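The Long Watch: Why Convoy Novels Are Worth Your Summer

8 July 2022

Every summer I pick one corner of the war fiction shelf and read until I run out of shelf. Last year it was desert campaigns. This year I went to sea, and I have barely come back for meals. I have been reading convoy novels, those wet, gray, crowded books about merchant ships crossing the North Atlantic with a handful of escorts around them, and I want to make the case for them as loudly as a magazine will let me.

The setup hardly changes from book to book. A group of tired cargo ships leaves port. They carry flour, timber, fuel, tanks, powdered egg. They can go only as fast as the slowest ship among them, and the slowest ship always has bad boilers and a captain who swears she can make another knot. Out in the dark are the submarines. Two weeks later, whoever is left arrives on the other side, and then they unload and do it again.

You would think that would wear thin. I have now read enough of them to fill a sea chest and it hasn't, and a lot of the reason is that the writers know the plot is fixed. They put all their invention into the people and the work. You learn how to darken a ship, how to drink cocoa in a gale, how to sleep in a life jacket. You learn who is afraid of the engine room and who is afraid of the deck. 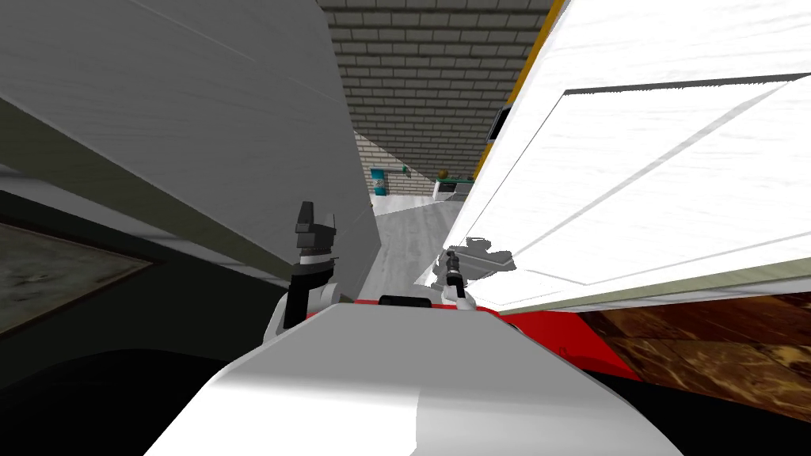
Do you need to know anything about ships before you start?
Port is left, starboard is right, and the good writers teach you everything else as you go, usually through some poor new recruit who has to be told it too.

That new recruit is a fixture of the form, and I've grown very fond of him. He's nineteen or so, he's seasick, and he has packed the wrong boots. By the middle of the book he is the one telling somebody else where to stand. When it is done well you don't notice the change until another character remarks on it, and then you flip back a hundred pages to see where it happened!

The book that started me off was The Malabanan Crossing, a fat paperback I found on a rental cottage shelf with its back cover missing. The Malabanan is an old freighter that has been sold four times and renamed three, and she is carrying 3,138 tons of wheat and a deck cargo that the crew has been told not to ask about. The whole novel covers 31 days. There is one submarine attack, early, and after that the sea is simply there, page after page, and you never relax for a minute of it.

What I loved was the attention to small jobs. There is a chapter, a whole long chapter, about shifting a load that has come loose in the hold during a storm. Four men go down with wedges and rope. The lamp keeps swinging so that they see the problem only half the time. I read it standing up in the kitchen with the kettle screaming behind me.

After that I wanted more, and I went looking in secondhand stores and library sales, where these books tend to end up. They had huge print runs in their day and plenty of copies are still floating about. Look for a painted cover with a bow wave on it. I paid two dollars for most of mine, and a dollar fifty for the one that turned out best.

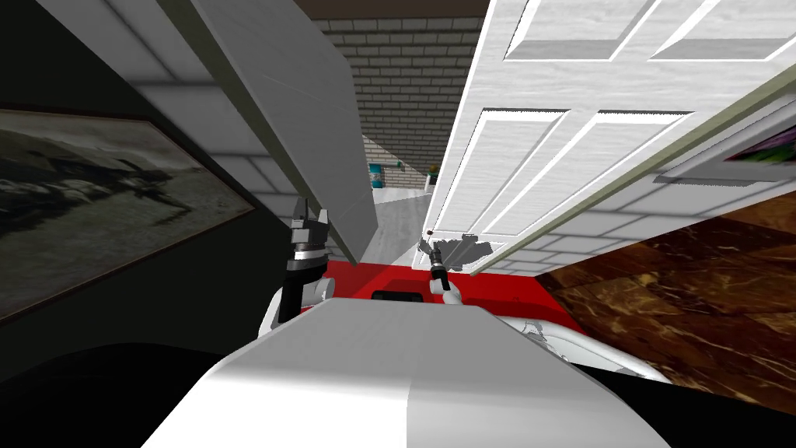
The escort's side of things

Convoy novels come in two breeds. One stays with the merchant crews and the other goes aboard the warships guarding them, and readers do tend to pick a side. I went in as a merchant ship person and I'm still mostly that, but Bollden's Watch came close to turning me.

It's the story of a corvette, one of the small, round, uncomfortable escorts that rolled so badly that old hands claimed they'd roll on wet grass. The captain, Bollden, was a reserve officer who sold marine paint before the war. He isn't dashing. He keeps lists. He has 300 survivors' faces in his head from the ships he couldn't save, and the author never makes a speech about it. You simply notice that Bollden has stopped eating with his officers, and that he always asks for the name of a ship twice.

The hardest scene in the book is a decision about whether to stop for men in the water when there is a contact on the sonar close by. Plenty of sea novels have some version of this scene, and I thought I was ready for it. I wasn't. The author gives it a page and a half, with almost no adjectives, and then cuts to the cook making sandwiches for the next watch. I had to put the book on the porch rail and walk around the yard.

There's a lot of comedy in it too, which I hadn't expected. The running argument over the ship's only gramophone record is as good as anything in a stage farce. The first lieutenant has a feud with a seagull. Sailors in these books complain beautifully, about the food and the mail and the paint and each other, and a writer with an ear for complaint can carry you through any amount of bad weather.
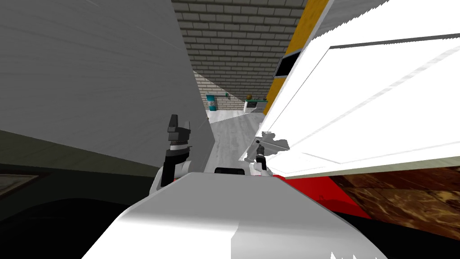
I tried the more modern entries as well, partly to see whether anybody is still writing this stuff. They are, and some of it is terrific. The newer novels give far more room to the people older ones left in the background: the stewards and firemen who came from every port on the map, the radio operators, the women plotting positions on the big table ashore. Uteo Station belongs to that last group. Its heroine never sets foot on a ship. She works nights in a basement, moving markers as the signals come in, and over the course of one winter she gets to know a convoy commodore entirely through the way he words his messages.

It shouldn't be gripping and it absolutely is. When a signal fails to arrive, you feel the whole room trying not to look at the clock. The author trusts you to remember which marker is which, and there is a neat fold-out chart at the front of the hardcover that I used so often it has started to tear. If you buy the paperback, be warned that the chart is printed on one page and you'll need good light.

The only one I gave up on was a thriller called The Flarnidix Signal, which has a stolen code, a double agent, a countdown, and a hero who can do everything. Somebody will love it. I missed the boilers. By the time he had swum under a harbor net with a knife in his teeth I was longing for a page about wet blankets, and I went back to the Malabanan for a few chapters to settle down.
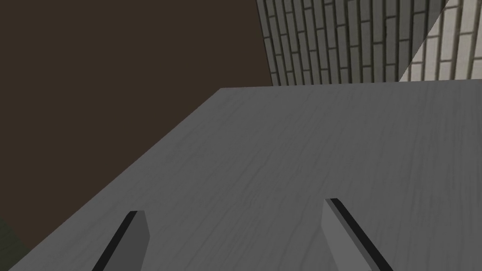 A word on length, as people do ask me about it. These are big books. Uteo Station runs to around 500 pages if you count the notes at the back, and you should read the notes. Bollden's Watch is shorter but the type is tiny. My advice is to give any of them three long sittings at the start, enough to get the crew straight in your mind, and after that you can pick them up for ten minutes at a time and be right back in the cold. Some have a crew list in the front. Use it without shame — I kept a finger in that page for the first 114 pages of the Malabanan and enjoyed myself no less.

They're also wonderful to read aloud. I did the storm chapter for my family over two evenings in July, doing the voices badly, and on the second evening everyone was in their chairs before I'd found my glasses. My brother-in-law, who claims he only reads about baseball, took the book home with him and has not returned it. I've since bought another copy.

If you want an order, begin with The Malabanan Crossing, go on to Bollden's Watch while you still have your sea legs, and save Uteo Station for a week when you can stay up late. I have two more waiting on the hall table, one about a rescue tug and one about a whale factory ship pressed into carrying oil, and I'm starting with the tug tonight.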